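搜索 请输入关键词 搜索

加林多：我想踢球，留在哪里可以慢慢谈

2024年8月18日　文／罗丝玛丽·蒂勒（Rosemarie Thiele）

纳耶莉·加林多（Nayeli Galindo）比约定的时间早到了。她坐在诺尔特球场（Nolte）看台下面的小房间里，手里拿着一瓶水，先问我吃过午饭没有。我说吃过了，她说她还没有，所以希望我们不要谈得太久。结果我们谈了一个多小时。

最近几个星期，关于她的消息很多。她和特里茨特德（Tritstead）的合同还剩下一年，而卡利耶（Calier）在七月已经询问过她的情况。我问她这件事是不是真的，她没有躲开这个问题。

“卡利耶给俱乐部打过电话，这个我知道，”她说，“是体育主管告诉我的，他当面对我说的，我觉得这样很好。可是到今天为止，没有人给我看过一份正式的报价。我也是看新闻才知道自己‘快要签字了’。”

上个赛季她在联赛里一共踢了291分钟，只有两次首发。对一位曾经每个星期都上场的中场球员来说，这个数字不好看，她自己也承认。 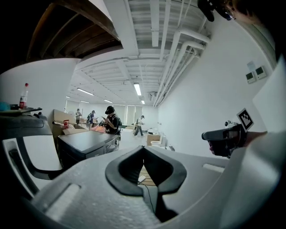 “冬天的时候我膝盖不舒服，休息了五个星期。回来以后，球队改踢三个中卫，中场少了一个位置，而那个位置上的人踢得很好。我不能去敲教练的门，说请你把她换下来。我去敲过门，但是我问的是：我应该改进什么？”

教练的回答是，她拿球以后转身太慢，而且总是喜欢往左边转。她听了以后有一点生气，回家看了四场比赛的录像，然后就不生气了。“他说得对。我几乎每一次都往左边转。对手也有录像，她们当然也看得见。”

于是整个六月她都在练习往右转身。假期里她回到父母家，请弟弟在院子里给她传球，弟弟传得很差，她说这对训练反而有帮助，因为比赛里也不是每一个球都传得舒服。

季前赛她踢了三场，对阿斯蒂斯（Astis）的那一场进了一个球。那天下雨，到场的观众有3891人，在友谊赛里算是很多的。进球以后，主队球迷唱了她的名字。我问她，这会不会影响她的决定。

她想了一会儿才回答。“会的。我不想说不会，然后大家都知道我在说谎。我在这里四年了，在面包店里人家都认识我。但是我今年二十六岁，再坐一年替补席，我觉得不可以。”
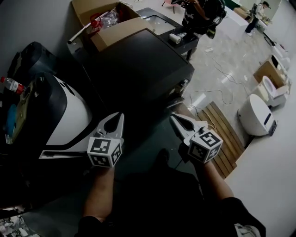 双手各持一个手持夹爪，夹爪下方的白色方块上有黑白图案。

谈到钱的时候，她说话变得小心。有报道说，卡利耶愿意付给她现在两倍的工资。她笑了笑，说她的经纪人如果听到这个数字会非常高兴。对于特里茨特德有没有提出续约，她只说“谈过一次”，双方约好九月转会窗口关闭以前再谈一次。

那么她想要什么呢？她说，她想要教练对她讲清楚计划。“我不需要保证首发，没有人可以保证这个。我需要知道，如果我在训练里是最好的，星期末我就会上场。如果他们对我说，对不起，你是第四选择，那也可以，那我就收拾行李，我们还是朋友。”

我又问她，卡利耶有没有让她不放心的地方。她说那边的草皮她不喜欢，客场去过几次，每次球都弹得很高。另外，那里离海很远，她习惯了比赛第二天早上去海边走路。说完她自己也觉得这个理由不太职业，请我不要把它写成标题。我答应了。

新赛季第一轮，特里茨特德在主场比赛。加林多还不知道自己会不会在名单里面，不过她已经给父母留了两张票。她父亲上一次来看球的时候她没有上场，他坐了很久的火车，回去以后对邻居说比赛很精彩。

“他连比分都记错了，”她说。

这时候有工作人员来敲门，说理疗师在等她。她站起来，把水瓶带走，走到门口又回来拿她的外套。午饭她还是没有吃。

相关文章
特里茨特德公布新赛季客场球衣
卡利耶主帅：我们还缺一名左后卫
阿斯蒂斯门将手术顺利，缺席时间未定
诺尔特球场北看台季票开始续订
女足转会窗口：各队引援一览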